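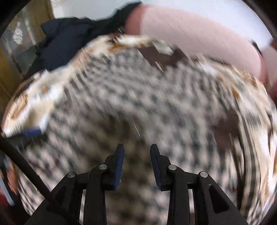

How often should you turn a rug round? Twice a year is enough for most rooms, and once every 3 months if one end of it gets direct sun or sits by a door.

I turn mine in February and again in late summer. Before I started doing that, the side nearest the window had faded enough that guests noticed it. Turning won't bring the colour back, but it does even out what comes next.

Ours came from a shop in Navenby that was clearing its stock. It cost £32, and the underlay, a Comlow one, cost nearly as much again. I would still buy the underlay first. A rug on bare boards creeps towards the door and wears through from underneath, where you don't see it.

For cleaning, I vacuum with the brush bar off and go with the pile. Once a year I take it outside, hang it over the line face down and beat the back. Spills get cold water and a white cloth, dabbed from the outside in. I tried the Utamow foam last winter and it left a stiff patch that took two rinses to get out.

Moths are the other thing. Lift the corners under heavy furniture and look.

Comments

tallboy_847
We've got a sofa on ours so turning it is a two-person job. Once a year has to do.

Sandu
Does cold water work on tea?

Reply from the author
Fresh tea, yes. If it has dried I'd add a little white vinegar and test a corner first.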